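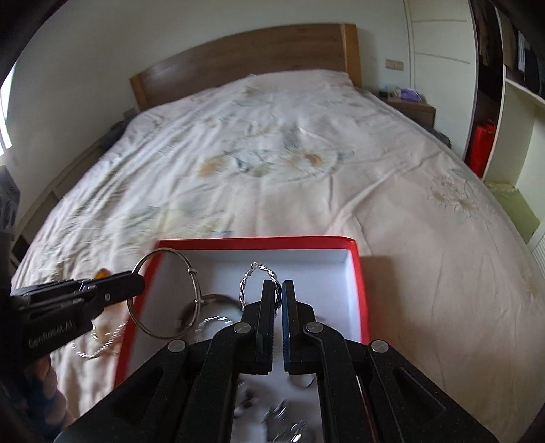
Gripper upkeep, jewelry sorting pair
Minutes, July, started 11:00 and ended when the coffee did

Present: Maysoun Karam (chair), Mieke Hermans, Mieke Verstraete, Kojo Annan
Apologies: Þórey Grímsdóttir, who sent a page of comments anyway
Minutes: Kojo Annan

1. Last minutes
Accepted. Mieke V. asked that "Mieke to order screws" be corrected to say which Mieke. Both had ordered screws. We are well supplied.

2. Finger pads
Mieke H. went through the blue pad on the right finger. It grips well enough on the thick pieces, and the tortoiseshell-patterned bangle stands upright in the fingers with the pad flat against it. Thin bangles are the trouble. The pad glazes after 400 picks and they begin to turn. Agreed to wipe pads every morning and change them at 400, whatever they look like. Maysoun noted we agreed this in the spring as well.
Action: Mieke H. to put the pick count on the log sheet, in ink.

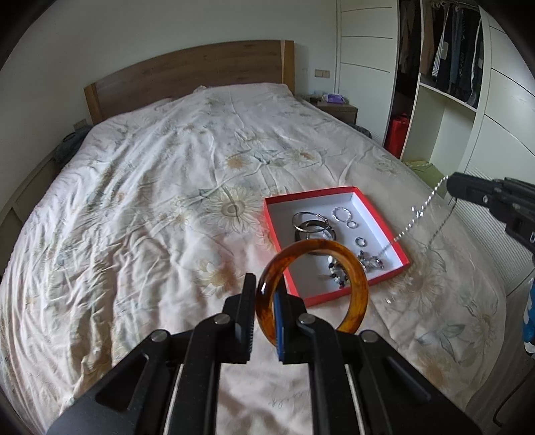

3. Pivot screws
Þórey's comments, read aloud in full at her request, say the linkage arms should be checked for play before each session and the screws brought up evenly, left and right in turn. She considers the present method ("until it feels right") a matter for the police. Kojo, whose method it is, recorded his objection. Drolta threadlocker only, one drop. The Rimell driver set is missing its 5 mm bit again.
Action: Kojo to find the bit or buy the bit.

4. Finger alignment
Long discussion. With a thin silver bangle the tips should all but meet, and both arms should sit at the same angle. Mieke V. has been setting hers against a 12 mm gauge block, then closing slowly on a scrap ring. Adopted for both grippers. Chains are to be left until last, as they find every gap in the linkage.
Action: Mieke V. to write up the steps on one side of paper. She asked how big the paper could be.

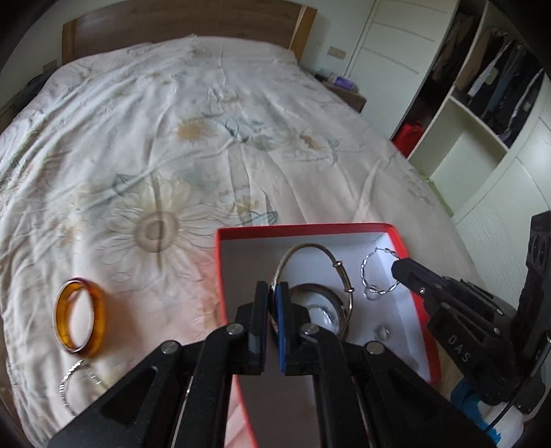

5. Cables
To be checked for kinks at the connector whenever a gripper is put down. Maysoun would like them dressed the same way every time. Flondeo quoted for new sleeving and the quote was passed around in silence.
Action: Maysoun to ask Flondeo again, with a smaller number in mind.

6. Any other business
Mieke H. asked for a lidded tub for spare pads, which currently live in a mug. Approved. The mug is to be washed before anyone drinks from it.

Next meeting in August, same hour. Þórey to attend or send a shorter page.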